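Laundry notes: folding away from the bedroom

Posted in December, filed under Household

The flat in Plistow has no bedroom big enough to fold a fitted sheet in. I have been working around this for two years by folding on the floor, on the ironing board, and for a short period on top of the dryer, which has a slope to it and sheds socks. Last month I changed the procedure. Everything now goes to the hall at Tambunan, where there is a full bed, a wide table, a concrete floor and a washing machine on the same level, and I do the whole load in one visit.

What follows is mostly a record of settings and order of work, so that I can stop keeping it on the back of a receipt.

Wash. Darks and blues together at 30 degrees, 800 rpm spin. I used to spin at 1200 and the creases in the cotton were set before the door opened. At 800 the garments come out heavier and take longer to dry, but the iron stays in the cupboard. Sheets go separately. A sheet in a mixed load collects everything smaller than itself, and the middle of the bundle comes out damp after any drying cycle I have tried.

Drying. Line first, then a fan on low. Air movement matters more than heat for cotton of this weight. I turn the thick seams outward halfway through. Collars and waistbands are the last parts to dry and the only ones worth checking by hand.

Staging. I gave this the least thought at first and it has made the most difference. Clean laundry needs a large flat surface at mid-thigh height, covered in something that doesn't shed. A bed with a plain sheet on it is close to ideal. The sheet should be one color and fairly dark, so that lint and stray threads show up before they transfer to the clothes. Olive is good. White is useless for this if you own white towels.
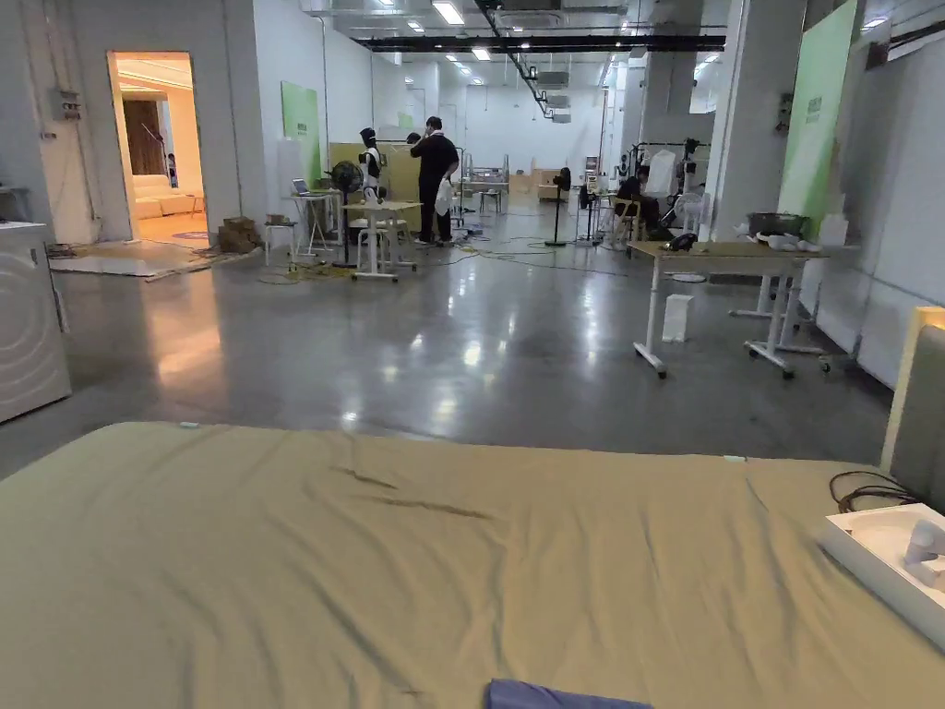 The bed, with the rest of the hall behind it.

The sheet doesn't need to be drum tight. Shallow wrinkles make no difference to shirts. They do matter for pillowcases, which pick up a ridge if they sit under a pile overnight, so I run a forearm across the surface once before starting and leave it at that.

A shallow tray on the bed is worth having, for whatever comes out of pockets. Mine at home is an old Zokska baking tray with a dent in one corner.

The distance from machine to bed costs less than I expected. Polished concrete is easy to cross with a full basket, and easy to sweep. The drawback is that anything dropped on it has to be looked at under a light before it rejoins the clean pile, as fine grit doesn't show on gray.

Folding. I moved the folding itself to the table, and kept the bed for sorting. The table has a cream cloth on it, which gives enough friction to hold a sleeve in place while the other one is brought over. On a bare tabletop the first sleeve slides back out. On a blanket it grips too much and the fabric stretches slightly along the fold, and the error adds up over a stack.

My order for a top with sleeves:

Find the shoulder seams and ignore everything else.
Lay it face down, hem toward you.
Pull the hem flat first, then the sides. Sleeves last.
Fold each side in by a third, with the sleeve turned back along the fold.
Bring the hem up in two moves.

The step people skip is the third. If the sleeves are straightened before the hem, the body twists and you get a diagonal crease from armpit to waist. Starting from a crumpled heap, flattening takes longer than the folding does. I timed one load: 13 garments, 269 seconds of folding, and a good deal more than that spent on getting them flat. I didn't write down the second figure, so it stays out of the spreadsheet.

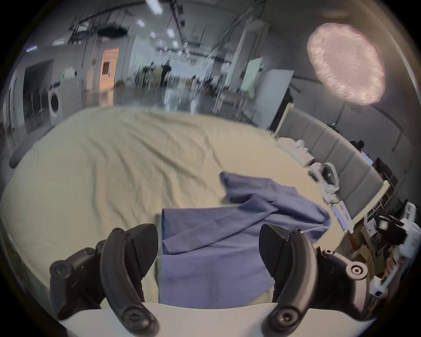

Ilham Mandagi wrote to me after the last post to object to the whole sequence. Thin cotton should be folded in the air, the email says, held at the shoulders and dropped onto the surface already in thirds, and a table only teaches you to fuss with it. Sleeves can be tucked behind with the fingertips on the way down. Ilham gets through a family load before the kettle boils and regards thirds measured by eye as close enough.

I tried it on 8 shirts. Five landed acceptably. The other three needed to be opened out and started again, and the widths varied by up to two fingers. For a drawer this is fine. For an open shelf, where the front edges line up or visibly don't, I still want the table.

Stacking. Folded edge to the front, heaviest items at the bottom, and whites kept in their own pile away from anything blue until they are in the bag. New blue cotton gives off dye when slightly damp, and I have one gray-blue towel to show for it.

Transport home is in two flat-bottomed bags. The Pronderance zip bag is the better of the two, with a stiff base that keeps the stack square on the stairs. The soft one goes on top with the underwear, where shape isn't an issue.

Still to sort out: fitted sheets. I can do a single one neatly. A double takes me three attempts and the elastic corners still end up on the outside. I'll try it on the bed next time, with two corners hooked over the mattress, and note the dimensions.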